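Plutley Lane Kit, reviewed after a semester in a student driving-perception club

Our club at Nustirbridge builds the seeing half of a self-driving car and leaves the driving to people. Students mount a camera behind the windshield, an adult drives, and afterward we train software to find lane lines and other vehicles in what was recorded. We have 17 members. Last fall we replaced our homemade rig with the Plutley Lane Kit, and this review covers one full semester with it.

The kit comes with a camera, a suction mount, a small recorder that runs off the 12-volt socket, a license for Plutley's labeling program, and a binder of lesson plans. We paid 700 dollars for it out of our equipment money. The next cheapest thing we looked at, from Inilel, was 200 dollars less and had no labeling program at all.

Setup

The mount holds well. It went on once per trip and stayed put. The recorder starts when the car starts and writes short clips, so a drive comes home already divided up. The printed setup guide is out of date and shows a menu the recorder no longer has. Chidubem Uzor worked out the new menu and wrote a one-page replacement, which we now keep in the lid of the box.

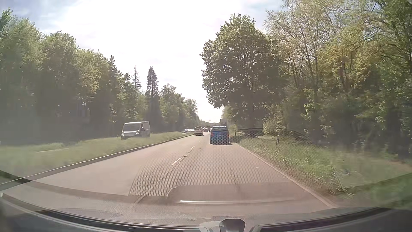 Each member gets a share of the clips to label. Lane markings are drawn as lines and vehicles as boxes, and every box needs a class from a fixed list. The list has car, van, truck, bus and other. Our students spent a lot of time arguing over minivans. The binder says to pick one rule and stick to it, and we went with car.

Labeling program

This is the best part of the kit. It loads fast on old school laptops, the keyboard shortcuts make sense, and two people can label the same clip separately and then compare. The comparison view turned out to be the most useful teaching tool we had. New members drew boxes around anything they could guess at in the distance, older members skipped the small ones, and the view put both versions next to each other.

The program has weak spots. It saves only when told to, and we lost an evening's work to that. Trailers are awkward too. The program allows one box per vehicle and has no way to link a trailer or its load to whatever is pulling it, so a transporter with a vehicle on top gets labeled differently by every student who meets one.

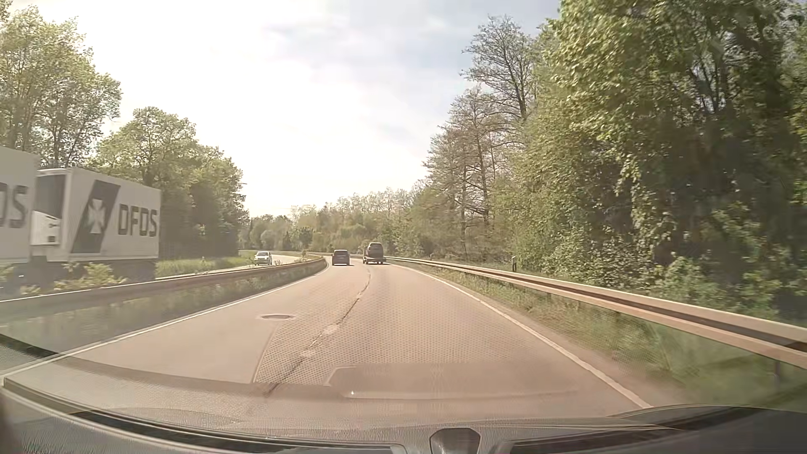
Lane detection

The starter model that ships with the kit finds solid edge lines reliably. Dashed lines are harder for it, and seams or cracks in the pavement are sometimes marked as lane lines. Windshield reflections cause trouble as well. Ours fall across the lower part of the view, over the same pavement where the nearest markings are. Plutley sells a fabric hood for this as an extra. For the price of the kit it should be in the box.

Retraining on our own labels helped. Halldóra Ásgeirsdóttir, our faculty advisor, had the students hold back 3 clips that no one was allowed to train on, and we tested every version against those. Pavement seams stopped being a regular problem by midsemester. Reflections still are.

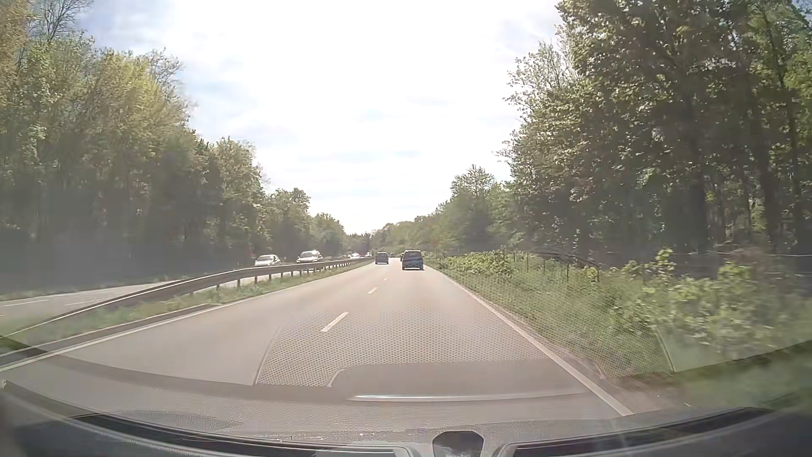

Two-lane stretch with dashed center markings, solid edge lines and a median guardrail.

Support

We wrote to Plutley twice. The question about saving got a useful answer the next morning. The one about trailers got a form reply. Replacement suction cups come through Tessier and took most of October to arrive.

Who should buy it

A club with a few members who already know some Python will get a lot out of this. For a group starting from nothing, the binder moves too quickly after the second unit, and someone will need to fill in the gaps. We plan to keep using ours next year, with the hood.

Contact the club | Copyright Nustirbridge Student Robotics | Back to top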